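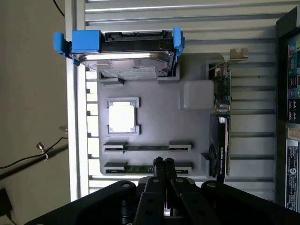

According to Fiona Forsyth, most small offices have a cupboard full of old computers and would gladly clear it if they trusted somebody with what is on them. "We had machines in there from two moves ago," she said. "We didn't want to bin them and we didn't dare give them away."

Orkville firm Broro is to open a collection and reuse service for office computers in May, taking in desktops, laptops and servers from businesses, charities and schools across the town. Drives will be erased on the premises at Shearer Road, and owners will get a signed record listing the serial number of each one. Drives that can't be erased will be shredded.

Broro ran a trial of the service over the winter and took in 3337 items from 259 organisations. Working parts were sorted and tested, and many went back into complete machines. The rest went for metal recovery.

"People ask about the data first and the price second," said Dinesh Palaniappan, managing director of Broro. "Collection is free for five machines or more. Below that we ask people to drop them off – the yard is open until 6pm."
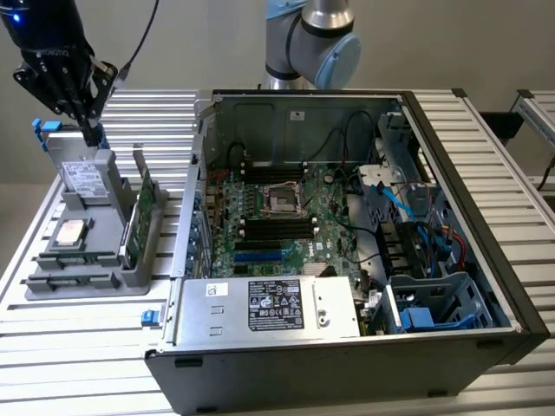 REUSE AND RECYCLING

Refurbished computers will be sold under the Flimodach name, with a 13-month guarantee. Memory, processors and drives will also be sold separately to repair shops. Prices will be listed online before the opening.

Lachlan Lennox, who manages the Flimodach range, said demand during the trial came mainly from sole traders and parents. "They want something that works for email and homework," he said. "A few years old is fine."

Broro will not accept printers, televisions or loose batteries. Organisations wishing to book a collection should have a list of their equipment ready, including any monitors.

Press enquiries: Agnes MacKinnon, Broro, Shearer Road, Orkville. Interviews and site visits can be arranged on request.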